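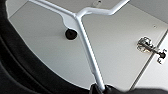
*Abb. 1: Weißes Metallrohr vor heller Fläche.*

## Sitzung 2: Die Scheintür und ihre Opferformel

Wir haben letztes Mal die Leserichtung geübt, und ich setze sie jetzt voraus. Wer unsicher ist, soll noch einmal die Merkregel ansehen: Die Tiere und Menschen blicken zum Anfang der Zeile, man liest ihnen also entgegen. Bei der Scheintür wird diese Regel wichtig, weil beide Pfosten beschriftet sein können und die Zeichen dann meistens zur Mitte blicken. Der rechte und der linke Pfosten laufen somit gegeneinander.

**Was ist eine Scheintür?** Eine aus Stein (seltener aus Holz) gearbeitete Nische in Form einer Tür, durch die kein Lebender gehen kann. Im Alten Reich steht sie gewöhnlich in der Westwand der Kultkammer. Der Besucher kommt von Osten und legt die Gaben davor nieder. Durch diese Tür tritt der Ka des Toten heraus und empfängt sie.

Teile, die Sie benennen können müssen:

- Rundbalken (die aufgerollte Matte)
- oberer und unterer Architrav
- Tafel mit der Speisetischszene
- innere und äußere Pfosten
- Hohlkehle und Rundstab, nicht bei den frühen Stücken

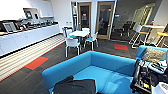

**Dilek Aydoğan**
Lehrbeauftragte für Ägyptische Schrift, Kursstätte Vekholm

### Die Formel *ḥtp-dj-nswt*

Auf dem Architrav beginnt der Text sehr oft mit dieser Gruppe. Übersetzt wird sie als »ein Opfer, das der König gibt«. Das Wort für König steht in der Schrift vorne, gesprochen wurde es an anderer Stelle. Man nennt diese Erscheinung Ehrenvoranstellung, und sie betrifft auch Götternamen.

Nach dem König folgt ein Gott, meistens Anubis, ab der fünften Dynastie auch Osiris. Danach kommen die Wünsche – ein gutes Begräbnis im Westen, ein hohes Alter – und zuletzt Titel und Name. Der Name steht am Ende, vor dem Deutzeichen des sitzenden Mannes oder der sitzenden Frau, wenn ein solches geschrieben ist.

Zu den Zahlen: Die Lotuspflanze mit Blatt und Stängel bedeutet Tausend. Steht sie dreimal, so lesen wir 3.000. In der Speisetischszene steht sie aber häufig einmal vor jeder Gabe, also »tausend an Brot, tausend an Bier«. Bitte addieren Sie diese Angaben nicht, es handelt sich um einen Wunsch und nicht um eine Rechnung.

### Übung bis zur nächsten Sitzung

Grundlage ist die Umzeichnung Nr. 736 aus der Mappe Varnell. Sie hat 12 Zeilen. Zeile 4 ist beschädigt, dort genügt die Umschrift.

1. Leserichtung für jede Zeile mit Pfeil angeben.
2. Alle Ehrenvoranstellungen unterstreichen.
3. Titel und Name in Umschrift, danach auf Deutsch.
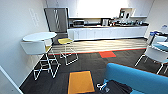 Remzi Ertürk wendet zum Übersetzen der Formel ein, dass man sie auch als Satz auffassen könne: »Der König gibt ein Opfer, und Anubis gibt eines.« Für die älteren Texte finde er diese Lesung sogar besser, da dort der Gott mit einem eigenen *ḥtp-dj* eingeleitet sein kann.

Der Einwand ist berechtigt. In der Übung nehme ich beide Fassungen an, nur soll man innerhalb eines Textes bei einer bleiben. Für die Texte des Mittleren Reiches, die wir im September lesen, verwenden wir dann einheitlich »ein Opfer, das der König gibt (und) Osiris«.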